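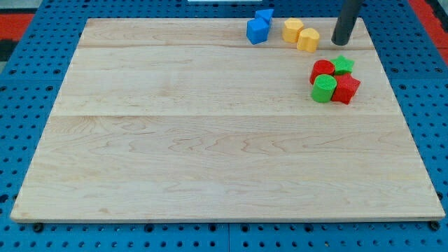 Shape blocks on the maple board at the Bornby bench.

New rules for tabletop work at Bornby

The bench rules for tabletop pushing and sorting have been rewritten and apply from 15 April 2021. They replace the two-page sheet that came over from Rastov, which was written for a different arm and left out most of what people kept asking about. Arne Reinholz drafted the new text and Akosua Yakubu checked it against the risk assessment.

The main changes are these.

Speed. Any move made with a person inside the taped line is limited to 20 percent of full speed. With the line clear, the limit is 40 percent until the program has completed one full pass without a stop. After that the operator may raise it and must write the new value in the log.

Finger height. The old sheet gave no figure for clearance over the board. Programs must now hold the finger clear of the tallest block on every travel move, and may only come down to pushing height at a taught point. Check this again whenever the set of shapes changes.

The board. Before the first run of a shift, press on each corner and make sure the board doesn't rock. If it has been lifted or turned for any reason, re-teach the corner points, even when it looks to be back in the same place.

Blocks. Reach in to reset them only with the arm in hold and the pendant in your hand. One person resets – the other stays back. A block that leaves the board during a run stays where it lands until the arm has stopped.

Logs. Each run gets its own line, including the ones you abandon. We looked through 1,605 entries from the old log and found 37 with no stop reason filled in. The new form will not save without one.

Anyone who works at the bench needs to read the full text and sign the sheet by the door. Visitors from Wegener and Prisano sign the same sheet and must be paired with a Bornby operator. The rules will be reviewed in September, and comments before then should go to Arne.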